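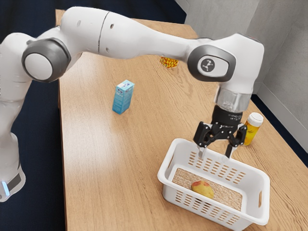

Feyisa Boden
Club advisor, Brindell Robotics Club

Frequently asked questions
Last updated 1 May 2024

Does my child need to know how to code already?
Not at all! Most of our members had never written a line when they joined, and we start everyone off with short programs that move the arm from one spot to another. If your student has coded before, wonderful, we will find them something harder (and probably ask them to help a neighbor).

Why does so much of the work happen on a screen?
We do all of our practice in simulation first, so students can try things as often as they like. The spring task is packing a basket: a piece of fruit has to end up inside, while the carton, the pill bottle and whatever else is on the table stay put. It sounds easy until you have to decide how wide the gripper should open and how high to stop above the rim, and I have seen very lively arguments about both.

Can they work on it at home?
Yes, any fairly recent laptop will do. If you don't have one, please write to me, as we have 2 that go home on loan.

What does it cost?
Dues are $80 for the year. The trip to the Mamilberg Student Challenge in June is separate, and comes to $119 per student with the bus and lunches. We can help with either one, so please don't let that stop you from signing up.

Do students have to compete?
No, and plenty of them would much rather stay home and tinker. Those who do go work in pairs, and they need to turn in their program a week before the trip.

Where do we meet?
Room 448, up the back stairs, right after school lets out.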